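Why Do Some Surfaces Echo More? A Project on Sound in Our Study Rooms

Background

Our group picked room acoustics after a semester of trying to hear each other in the Tindatholm study rooms. Anyone who has done group work in there knows the problem. You talk a little louder, the next table talks a little louder, and by 3 in the afternoon it sounds like a swimming pool! We wanted to find out how long a sound hangs around in a small room, and whether cheap materials could shorten it.

The number we cared about is reverberation time, which tells you how long a sound takes to fade by 60 decibels. Hard, smooth surfaces send most of the sound right back into the room. Thick, soft ones with lots of tiny air spaces soak it up, especially the higher pitches.

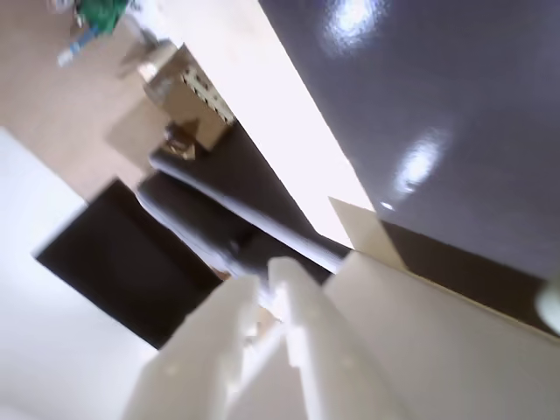
One reader of our first draft asked whether we could really call it reverberation time when a balloon pop in a small room is barely loud enough to fade by that much. Good point, and it changed our method. We now measure the first part of the fade and stretch the line out to the full 60 decibels, and we say so next to every result.

What we did

We popped balloons (so many balloons) in 5 rooms and recorded each pop on a laptop with a free sound editor. In total we kept 43 clean recordings. The rest had footsteps, door slams or giggling in them.

Then we hung moving blankets on one wall and did it all over again. After that came felt panels from Lekel, and last of all a bookcase stuffed with old paperbacks, which was my favorite test by far.
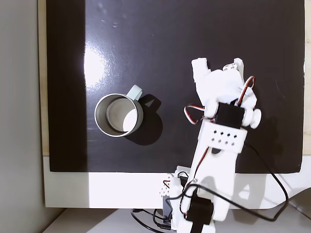
The blankets made a clear difference at 1000 hertz and above. You could hear it the moment you clapped — the ringing at the end of the clap was much shorter. The low rumble from the ventilation hardly changed at all. That matches what our textbook says about thin materials and long sound waves, but it was exciting to hear it for ourselves.

The felt panels came in second and the paperbacks third. We think the books would do better if they were pushed back unevenly, so the spines scatter the sound a bit more.

Problems and next steps

Our balloons were not all blown up to the same size, so some pops were louder than others. Next time we would use a starter clapper. We would also like to test the ceiling, where we never hung anything, and borrow a better microphone for the low end.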